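Kullis oval bread basket: three months on our table

I bought the Kullis in October, after our old bread bin finally lost its lid hinge, and it's been out at breakfast ever since.

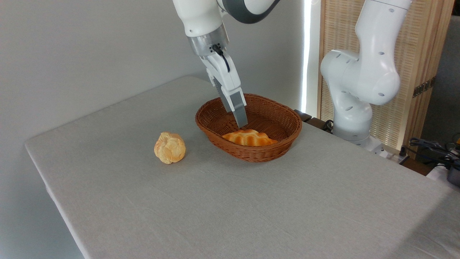
What it's like to use

I went for the reddish-brown one and I'm so glad I did (the Ayala I nearly ordered was much paler and looked a bit washed out online). It's a shallow oval with a rolled rim, and the weave is nice and tight, so you don't get crumbs all over the cloth. Well, fewer crumbs. Croissants still find a way! The low sides mean you can see what's left without rummaging, and a glossy pastry looks really lovely against the dark wicker, even on my plain light grey linen.

Size is my one real grumble. It's fine for the 2 of us, but when we had family over I had rolls sitting on the tablecloth next to it, and a batch of 12 would be hopeless. If you've got a houseful, look at the Dulach, it's deeper and only a few quid more.

Cleaning

Turn it over, tap it, wipe with a barely damp cloth. I did get jam stuck in the weave once and an old toothbrush shifted it.

Mine came from the Ganville shop, well wrapped, and I've since ordered a second for fruit.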